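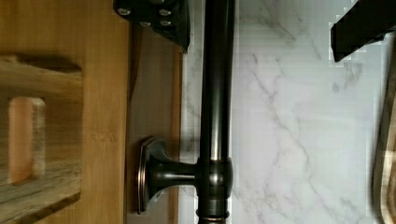 Gripper at the kitchen faucet, Clustwood demonstration unit, open day.

Progress report, household manipulation grant
June 2025
Prepared by Remzi Başaran for Anel Gumede

You asked for a short account of the open day at Clustwood and whether it changes my view of the next payment. It changes it a little. I came away with more respect for the people doing the work and about the same doubts about the schedule.

What we were shown

The visit took up most of an afternoon. The team from Skikus had set up in a model kitchen, with a marble-look backsplash, wood surfaces and a dark bronze faucet with a coppery edge to it. The task list had three items: approach the faucet and work the handle, pick up a cup, and put the cup in a rack. Guests stood behind a rope and watched the arm directly, with the gripper view on a monitor beside it.

I watched the faucet task for as long as they would let me. The approach was slow but steady. The arm touched the handle on most of the tries I saw, and moved it on fewer. When it missed, an operator sent it back to the start position and began again. The presenter counted a touch as a success. Our agreement with them doesn't. It says the handle has to be moved and then moved back, and I would like that wording kept.

The cup tasks went better. I put less weight on them, as the cup went back to the same mark on the counter every time. I asked if it could be moved over by the width of a hand. They said that was planned for the next version of the software, called Ağca, and that the one running that day had not been trained for it.

Figures reported to us

Skikus says it has now recorded 1000 practice runs in the model kitchen, against a target of 2000 for the full grant period. I have no reason to dispute the number. I would point out that it is a count of runs started. The May summary gave no figure for runs finished, and I was not given one at the open day either, though I asked twice. They have promised it in writing.

They also listed 8 household tasks as "in progress." We saw three. Of the other five, two appear in the May summary under different names, and I think they may be the same work listed again. I have asked for one list with one set of names.

Things that went well

The staff answered questions plainly, including the awkward ones. The lead engineer told me the faucet was hard for them because the dark finish and the bright wall behind it confuse the depth estimate, and that they had picked it for that reason. I found this more useful than anything in the slides. The safety setup was sensible. The stop button was in reach of the operator the whole time, and she used it once with no fuss when a guest leaned over the rope.

The monitor was a good idea too. The picture broke up into blocks at times, mostly over the marble, and I asked if the robot was working from that same picture. The answer was that the monitor gets a compressed copy and the robot uses the full one. I would like to see the full one.

Things I am not satisfied with

The plan for trying the system in a real home, under the name Amen, still has no address and no start date. It was on the slide as "coming next," the same words used in the last report. A model kitchen where everything stays put is a fair place to begin, but the grant was written for kitchens people cook in.

No one could tell me what a run costs in staff time. Two people were busy with the arm all afternoon. If that is normal, the second half of the runs will use more of the budget than the plan allows.

The slides said the system "handles everyday fixtures." I saw it handle one fixture, some of the time. I have asked for the sentence to be taken out before the slides go to anyone else with our name on them.

Recommendation

Hold the next payment until we have the finished-run figure and the single task list. Neither should take them long. If both arrive and the numbers are decent, pay it in full. I would also ask for a second visit, on an ordinary working day with no guests, where we choose the position of the cup and they run the faucet task to the wording in the agreement.

My notes from the afternoon and a copy of the slides are in the shared folder.

R.B.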